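Skarkari Two-Arm Packing Cell – Setup and Operating Rules
Product code 819
Supplied by Dostenier
Page revised 3 Jan 2022

The Skarkari cell is a tabletop station for picking small packaged goods and placing them in bags or cartons. Both arms share one mounting bar at the front of the table. The rules on this page apply to every cell we supply, whether bought outright or leased, and should be read together with your own site risk assessment.

Enclosure and arms

Keep the side and back walls fitted whenever the arms have power. Operators work from the front only. Hands stay behind the mounting bar until both arms have stopped and the stop button is latched.

Route each arm cable along the outside of its links, with enough slack for full reach at the elbow and wrist. A cable that crosses to the other arm's side must be rerouted before the next run.

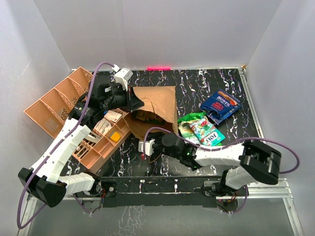 Speed in the shared zone at the center of the table is limited in software to 50 mm per second during setup. The limit may be raised after a full dry run at low speed, with the result entered in the cell log. Only one arm at a time may hold the zone unless the task file lists a two-arm move.

Stock and containers

– Maximum item weight: 5 N at the fingertips.
– Open bags fully before the run starts.
– Remove ties, wire and loose tape from the table.
– Sealed retail packs only. Withdraw any pack with a split seam.

For cartons, set the approach straight down and the finger opening wider than the item but clear of both walls. Carton floors must be taped flat. Release height should be set per item, as crisps and biscuits break more easily than candy.
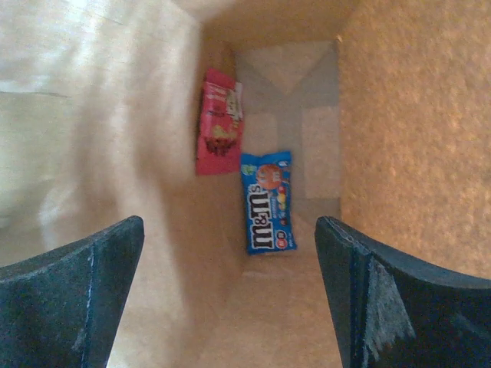 Finger pads are wear parts. Inspect them at the start of each shift and replace the pair together if the surface has lifted or the tip has lost its shape. Light scuffing is acceptable. Replacement pads are sold under the Plovow name and ship in around 21 days.

Wrist cameras need a calibration check after any pad change or contact with a carton wall. The Ebihara calibration plate is included with the cell.

The next revision of these rules is planned for June. Leased cells will be updated at the following service visit.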